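Skallow Community Toy and Book Library
Progress report to the Derton Fund
May 2, 2025

Hello again, and thank you for being so patient about this one. I know it was meant to reach you before Easter. I've tried to follow the headings on your form, but I drift a bit, so bear with me.

The short version is that we're open, we're lending, and the van has passed its MOT (just). 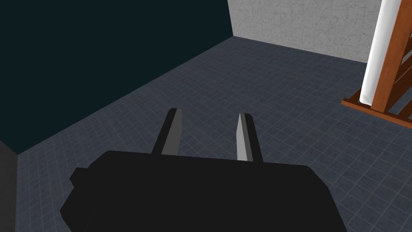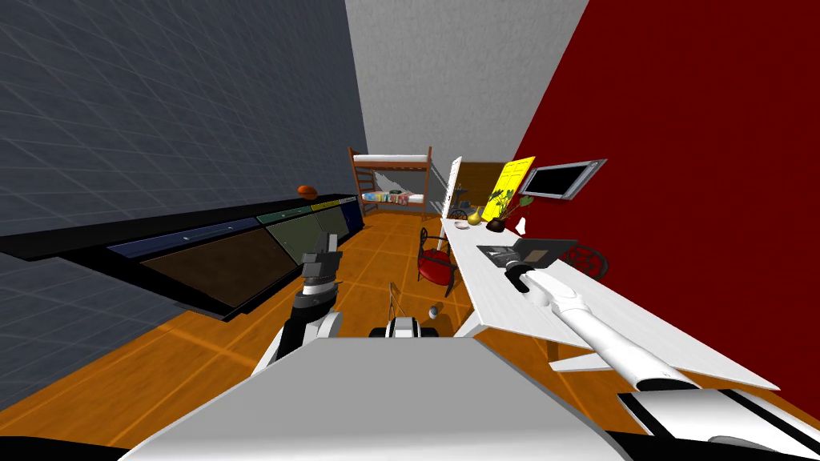
Computer-rendered pictures. The second has the bunk bed at the far end of the room.

What we said we'd do

When you gave us the grant last August we promised to get the library out of my garage and into the old bank in Skallow, and to start a lending run to Merkville, where there's been no library of any sort for years. We also said we'd try a Saturday story session and see if anyone came.

The move

We got the keys later than we'd hoped. The landlord wanted the damp looked at first, which was fair enough, but it did mean paying for storage for longer than I'd budgeted. Once we were in, things went quickly. The shelving came second-hand from a school that was having a clear-out, and two dads from the playgroup put it all up over a weekend and wouldn't take anything except bacon rolls. The old vault is now the jigsaw cupboard. Children are completely obsessed with the door (it doesn't lock any more, I checked that before anything else!) and I think we get some families in purely for that.

The heating is still poor. We've got a couple of oil radiators which do the job if you put them on early, and everyone keeps their coats handy. I've asked for a quote for something better and will send it on when it comes, though I'm not asking you for the money in this report.

Lending

We've made 2,754 loans since opening, which I had to check twice on the system. Books are the bigger share, as you'd expect, but toys are catching up fast now the weather's better and people want the ride-ons and the sand and water things. Dressing-up clothes go out on a Friday and come back on a Monday with jam on them.

Losses have been low. We did lose a marble run, in the sense that the family moved to Scotland and took it with them, and they've since posted it back with a very nice card. Missing puzzle pieces are the real headache. I've started weighing the puzzles on the kitchen scales when they go out and when they come in, and that's saved me hours of sitting on the floor.

The Merkville run

I'll admit this has been slower. We began on Tuesdays and hardly saw a soul. Then somebody at the chapel pointed out that Tuesday is market day in the next town and most people catch the bus there, so we switched to Thursday afternoons and parked by the school gate. Much better! We now have 30 families signed up on that side, and a few grandparents who come for the large-print thrillers and stay for a chat.

The van itself is an old thing and the side door sticks. It needed new brakes in the winter, and that came out of the contingency line. There's a note of it in the accounts.

Saturday stories

These are packed. We squeeze on to the rug and I read, or Meinir James reads, and hers are far more popular because she does all the voices. She has offered to run one in Welsh each month, and the first went down very well, including with the parents who don't speak any. We'd like to buy more Welsh picture books if there's room in next year's budget.

We tried a session for older ones too, the nine to elevens, and it flopped. They didn't want to be read to. They've asked for a comics club instead and I'm quite happy to be told, so we'll start that in the summer holidays.

Money

Spending is a bit behind plan because of the late keys. Rent and storage came in over, shelving came in well under, and the van took more than its share. We raised 1,000 pounds ourselves with the plant sale and the quiz, and that's paid for the library software and the insurance top-up. I'd like your permission to move what's left on the shelving line across to books. If you need that request on a separate form, let me know and I'll fill it in.

What's next

The comics club, as I said. A proper sign for outside, as people still come in wanting to pay in cheques. I'd also like a second evening opening, since parents on shifts have told us that 5 o'clock closing is no good to them, and I can see their point. We'll try Wednesdays until seven and report back on how it goes.

You asked on the form whether there's an Org number for us yet. The charity registration is in but not through, and I'll email it the minute I have it.

Do come and visit if you're passing. Saturday mornings are the liveliest, and there's nearly always cake, but ring ahead if you want a parking space because the one behind the bank gets blocked by deliveries.

With very best wishes from all of us in Skallow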